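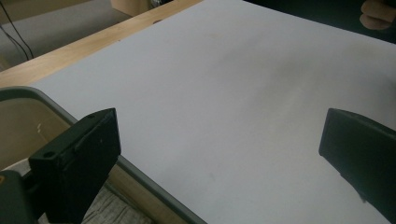

Is the Harkadport expansion worth buying if you only play Hiltgate with one other person?
Buy it if you play most weeks and already know the base decks well. If the base box comes out a few times a year, leave it for now.

Harkadport adds 74 cards to Hiltgate, split between two new factions (Harbour and Salt) and a small set of neutrals. There is also a new rules sheet and a replacement turn card, as the old one leaves out the tide step. I have played 18 games with it, all two-player, most of them against Raili Hyvönen, who prefers slow decks and is better at them than I am.

The tide step is the main change. At the start of each round the tide marker moves one space, and every 6 spaces it turns. Harbour cards are cheaper on a high tide and Salt cards hit harder on a low one. You can plan for it, and after a couple of games you will be holding cards back for the turn without having to think much. It adds a few minutes to a game.

Harbour is the stronger faction out of the box. Pilot Boat costs two, draws a card on high tide and still leaves a body behind, so it goes in every deck. Customs House looks slow but wins games if it stays on the table for two rounds. The rest of the faction is average, with a couple of cards I have never been pleased to draw.

Salt is harder to judge. Most of its cards need at least three other Salt cards in the discard pile before they do anything useful, and in a 40 card deck you often don't get there until the middle of the game. Against Raili's control deck that was fine. Against anything fast I was dead first. Brine Widow is playable without the discard condition, the others mostly aren't. It may improve if a later set gives it some cheap discard.

The neutrals are where the value is for owners of the base game. Caton, the Toll Keeper taxes the second card your opponent plays each turn, and it fixes the old problem of the rush decks emptying their hand by round three. Hoxha is a bigger body for five with a return-to-hand effect. I rated it low at first. It's decent with Pilot Boat, and poor without it.

Card quality is the same as the base set, and the backs match closely enough that I play unsleeved. The box insert is too shallow for sleeved cards, so if you sleeve, expect to store the lot in something else. The rules sheet has one mistake: it says the tide turns before the draw, while the turn card says after. Sirkka Kettunen, who runs our league, plays it as after, and the Customs House text only makes sense that way.

Balance with the old factions is mixed. Base Forest loses badly to Harbour, and I would not bring it to a league night now. Base Iron is fine and gets the most out of Caton.

Good points: better neutrals, rush decks kept in check, tide step easy to learn.
Bad points: Salt underpowered, box insert, unclear rules sheet.

Score: 7/10

Posted Jun 10, 2022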